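Household Water Use in Shared Student Housing: Dishwashing by Hand and Its Share of Daily Demand

Caroline Kirui, Rafail Kokkinos, Hamisi Odera
Supervisor: Győző Nyitrai

1. Background

Water in the Lestirton residences is metered per building. The monthly bill is divided equally among apartments, so residents have no record of what any single activity consumes. An earlier report by Kerubo Mabula covered showers and laundry but left the kitchen out. This project measured water drawn at the kitchen tap for washing dishes and compared two common washing methods.

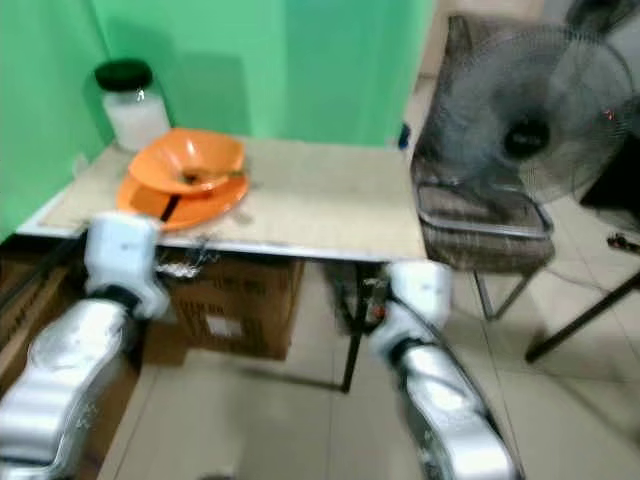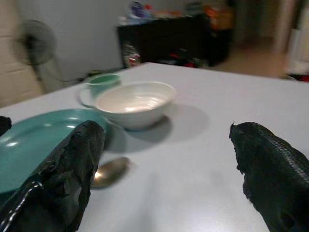
Figure 1. Tableware on the table, two views.

2. Method

Seven apartments in the Nyamweya building took part during March. An inline flow meter was fitted to the supply line under each kitchen sink and set to log volume at every tap opening. Residents marked each dishwashing session on a sheet next to the sink, giving the start time, the end time and the method used. Tap openings outside a marked session were assigned to cooking, drinking or cleaning and were excluded.

Two methods were defined. In the running-tap method, the tap stays open for all or most of the session. In the basin method, dishes are washed in standing water and rinsed together at the end. Sessions that mixed the two were classified by whichever took up more of the logged time.

The meters were checked before installation against a graduated container. One meter read low at small flow rates and was replaced.

3. Results

A total of 258 sessions were logged. Four were dropped because the end time was missing, leaving 254 for analysis. The running-tap method was the more common of the two in every apartment except one.

Median volume per session was higher for the running tap, and the spread was much wider. Session length explained most of the variation in the running-tap group. In the basin group, length had little effect — the volume was set mainly by how far the basin was filled and whether the water was changed partway through.

Evening sessions used more water than morning sessions under both methods. Food left to dry on plates during the day is a likely cause, but the sheets did not record soaking time and the point could not be tested.

4. Limitations

Residents knew that they were being measured. The number of items washed was not recorded, so volume per item cannot be reported. Hot and cold water were not separated, and no estimate of heating energy is given.

5. Further Work

The Dundard building has individual hot-water meters and would allow the energy question to be addressed. The record sheet should be revised to include an item count and a column for soaking.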